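Dindergate Fiscal Research - Progress Report to the Qureshi Fund
Project: Local revenue options after the property tax cap
Oct 24, 2019

1. Work completed this period

The revenue model now covers all 14 taxing districts in Rirklow County. Parcel data for the last three districts arrived late and in a different format, and the assessed values had to be matched by hand where parcel numbers had been reissued. The match is complete except for 700 parcels, nearly all of them vacant land or utility easements. They are left out of the baseline and will be shown on a separate line.

The baseline run assumes current rates, the cap as enacted, and no change in exemptions. Under those assumptions, levy growth falls behind the cost of existing services in the second year in Brutolcombe and in the fourth year in most of the rural districts.

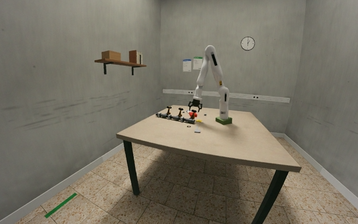
Simulated view: robot arm on a beige-topped table.

We also finished the first pass on business equipment depreciation. The county still uses a 15-year schedule for most machinery. Moving to the shorter schedule used by the state would lower taxable value in the early years, with the largest effect in districts that have one or two big industrial taxpayers. The homestead share of the levy rises in every one of those districts.

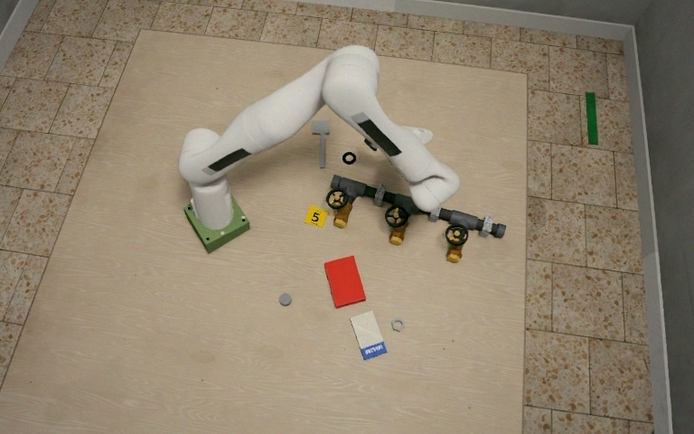
2. Work in progress

Two policy options are being tested against the baseline. The first replaces part of the levy with a local sales tax. The second keeps the levy and narrows the equipment exemption.

The sales tax option is harder to estimate than planned. Taxable sales are reported by the seller's filing address, so purchases made by county residents online or in the next county are only partly visible. We are using household spending shares as a check - the two methods differ by almost 20 percent for furniture and appliances and agree closely for everything else.
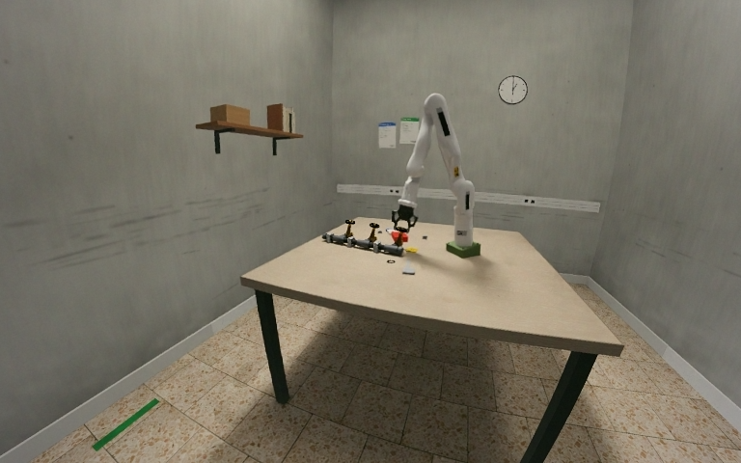 Until the gap is resolved, the sales tax figures will be reported as a range. The exemption option does not depend on this work and is on schedule.

3. Changes to the work plan

The distribution tables will move from the interim memo to the final report. No change to the budget is requested. Staff hours moved from outreach to data cleaning are within the transfer limit in the grant agreement.

4. Next steps

Draft tables for both options will be sent to the Fund in December, with the model code and a list of data sources. We ask for written comments on the table layout before the final runs begin.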